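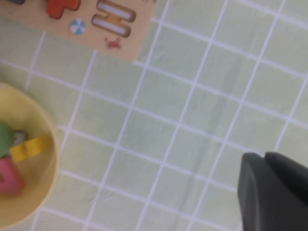

Wrist view: orange cross in its slot, H-shaped slot still empty.

# Grulham Puzzle Set

Data card, version 2, 22 March 2024

Recordings made by the Grulham student robotics club for its entry in the Amach Sorting Challenge. The task is to put loose pieces back into a wooden puzzle board. A three-year-old can do it, and our arm has been studying hard.

## What you get

- 436 episodes, all teleoperated by club members
- two views per episode, wrist and fixed
- one folder per session, 16 sessions in total
- a plain text note per session, written by whoever was driving and therefore of mixed literary quality

## Task

The board holds fish, numbers and shapes. Pieces start in bowls and should end up in their slots. The driver may go in any order. Shapes go in at whatever angle they please as long as they sit flat – the rules are silent on elegance.

An episode is marked `done` only when every piece listed in its note is seated. `partial` means at least one is. `sad` means none, and was meant to be renamed before release.

## Layout

Bowls stand in front of the board, each with a handwritten label in Chinese: 鱼 for fish, 数字 for numbers, 形状 for shapes. The labels are for the humans. The policy has never shown any interest in reading.
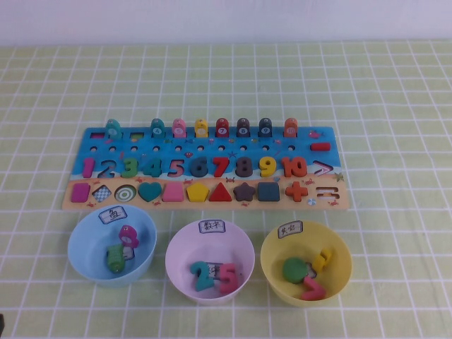

Sachiko Kinoshita thinks we should have shuffled the bowls between sessions, as a model trained on a fixed order will learn where to reach and never bother looking at what it picks up. She would also like the `sad` episodes kept in the training split, on the grounds that failed grasps are the only part the club has mastered.

We have kept them. Shuffling is on the list for November.

## Known problems

- Wrist images blur when the driver hurries. Kawaguchi session notes say "smooth" throughout; please don't believe them.
- The last 50 episodes use a slower gripper close – filter on `grip_v2` if you mind.
- Timestamps in the first session are an hour out.

## Use

Free for teaching and coursework. If you beat our score, do tell us, but gently.

Contact: Gandent Lab noticeboard, Grulham | © 2024 Grulham student robotics club | Back to top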